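Set Up a Two-Basket Sorting Table

I love a good sorting table. It takes a few minutes to put together, it works for a kitchen, a classroom or a craft corner, and once you've made one you'll want them all over the house!

What you need: two woven baskets (rectangular ones with low sides are my favorite, and one can be bigger than the other), white paper, a black marker, and a handful of small things to sort. A plain table helps a lot, because bright colors really pop against it.

1. Clear the table completely and give it a wipe. Pull it close to a wall if you can, so nothing rolls off the back.

2. Put the baskets down with a good gap between them. You'll want that middle space for the things waiting to be sorted.

3. Write one label per basket. Short words, big letters, lowercase is fine (mine are never straight and it has never mattered). Lay each one flat in front of its basket.

4. Drop your mixed items in the middle. Start small and include something that clearly doesn't belong with the others. That's where the fun is! 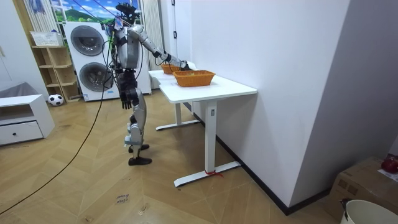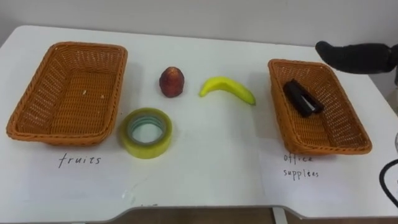

The woven baskets on the white table. In the second picture, the "fruits" label is in front of the larger basket, with a banana and a roll of packing tape still to sort.

5. Now sort, one item at a time. Pick it up, say the word out loud if you're doing this with little ones, and set it in its basket.

6. Tip everything back into the middle and go again with new labels. Janelle Enriquez wrote in to suggest sorting by color on the second round, and I've been doing it ever since – such a great twist.

If your baskets slide around, put a damp cloth under each one. Paper labels curl after a while, so keep a few spare sheets with the marker.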